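FOR IMMEDIATE RELEASE
31/10/2021

Citetti Opens Expanded Garment Folding and Sorting Service in Clundville

CLUNDVILLE. Citetti, the regional clothing reuse organization, today announced the opening of its expanded folding and sorting service at the former Rätsep warehouse. The service prepares donated T-shirts, sweaters and other everyday clothing for delivery to schools, shelters and community stores throughout the Clundville area.

Under the new arrangement, all knit garments accepted by Citetti will be folded to a single standard before they are placed in storage. The standard calls for a long, narrow first fold with the sleeves laid inward, followed by a second fold from the hem toward the collar. Garments folded in this manner can be stood upright in a drawer or stacked on a shelf without further handling by the receiving site.

"Partner sites asked us for clothing that could go directly onto the shelf," said Kaede Higuchi, director of operations at Citetti. "A shirt that arrives flat, with its size label facing the same way as every other shirt in the box, saves their staff a great deal of work. We have written the standard with those sites in mind."
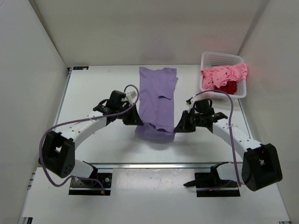
Which garments are covered by the new folding standard?
The standard applies to T-shirts, long-sleeved tops, sweaters and casual dresses in adult and children's sizes. Coats, trousers and bed linens will continue to be handled under the existing guidelines.

The folding standard was developed over several months with Budow, a supplier of shelving and storage boxes. Budow revised the inside measurements of its medium box so that two rows of adult T-shirts fit side by side. A first order of 1175 boxes has been delivered to the warehouse, and a further delivery is planned for May.

During the trial period, 3582 garments were folded, boxed and sent to partner sites. Staff at those sites were asked to report on the condition of the clothing on arrival, the ease of finding sizes, and the time needed to restock shelves. Their comments led to two changes. Dresses are now folded in thirds at the waist, and sweaters are packed with no more than one layer above them.

"The sweaters at the bottom of the early boxes came to us with deep creases," said Mathias Hämmerli, who manages the Clundville community store. "We raised this with Citetti and the packing instructions were changed within the week. The later boxes have been much better." 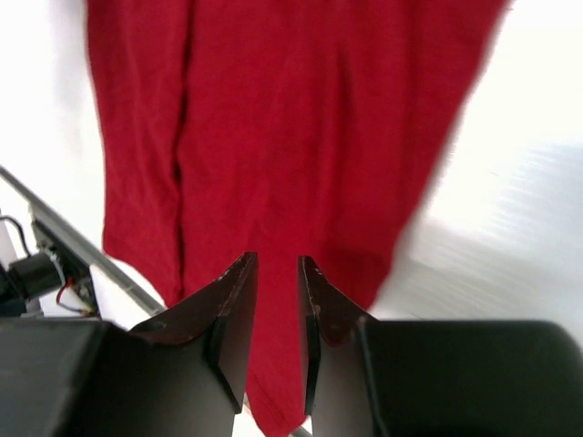 Sorting by color has also been introduced for the first time. Garments are grouped as light, dark or bright before boxing, and each box carries a printed card listing its color group, size range and garment type. Partner sites may request a particular group when placing an order. Mixed boxes will remain available for sites with limited storage space.

Citetti currently supplies 37 partner sites. Enrollment is open to schools, shelters, charitable stores and faith organizations that provide clothing free of charge or at low cost. There is no enrollment fee. Sites are asked to return empty boxes in usable condition at the time of their next delivery.

Members of the public who wish to donate clothing are reminded that items should be clean, dry and free of pins and hangers. Donors do not need to fold garments before drop-off. Buttons and zippers should be closed where possible, and pockets should be emptied. Items with tears or heavy staining will be directed to textile recycling.

"We are grateful for the quality of what people in Clundville give us," said Indrek Mägi, head of donations. "Most of it is ready to wear. Our task is to present it with the same care."

A printed guide to the folding standard is available to partner sites on request. The guide contains instructions for each garment type, along with a packing chart for the medium and large boxes. Some 177 copies have been set aside for schools that wish to use the guide in home economics classes.

Enrollment inquiries should be directed to Gunārs Petrauskas, Partner Services, Citetti. Media inquiries should be directed to Kristaps Hunt, Communications Office, Citetti, Clundville.

About Citetti
Citetti collects, sorts and distributes donated clothing in Clundville and neighboring communities. Its activities include household collection, garment preparation, textile recycling and the supply of clothing to partner organizations.

###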